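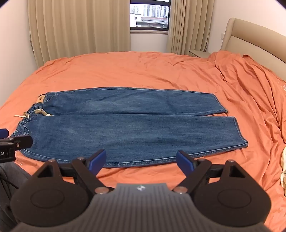

Hometby is a home-built laundry handling project, and I've been writing most of the pages on it for this wiki, so forgive the "I" all over the place. The idea is to teach a small arm to fold denim by first doing the folds ourselves with hand-held grippers, one for each hand, and recording every move. Anong Rattanakul started it in the shared workshop at Elville, and the folding part soon moved to bedrooms (beds are big, soft and already there!).

Parts and build

The gripper everybody builds first is called the Eline. It has a parallel linkage, so the two finger pads stay facing each other as they close, and that matters a lot with cloth. Ours takes 11 printed parts plus the screws, and 30 minutes of swearing at the pivots. Tighten them too much and the jaws stick, leave them slack and the tips wander. The older Bautista version had harder pads and kept dropping waistbands, so we went to softer ones in August and I haven't missed the old ones at all.

Why jeans

Denim is stiff, which helps, but the thick seams push the pads apart and you lose your grip on the thin layer next to them. Elastic waists are worse, they bunch up wherever they like. I lay the legs side by side, pinch the hem and the waist at the same time, then bring one leg over. Cut-off pieces get their own set of recordings, with frayed ends and pockets left as they are.
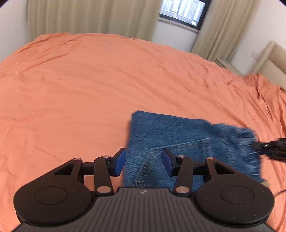 Photo: Hometby project / bedroom session

A frayed edge is tricky because the threads hide where the cloth really stops. I go for a spot further in, near the pocket stitching if I can reach it, and drag gently first to see what moves.

Recordings so far

The first set has 51 folds in it, and I threw out 4 where a cable got caught under the cloth. Tape your cables to your sleeve, please. Full trousers and cut pieces are kept in separate folders, and the arm itself is covered on its own page, which still needs a wiring section.

Last edited Apr 2, 2020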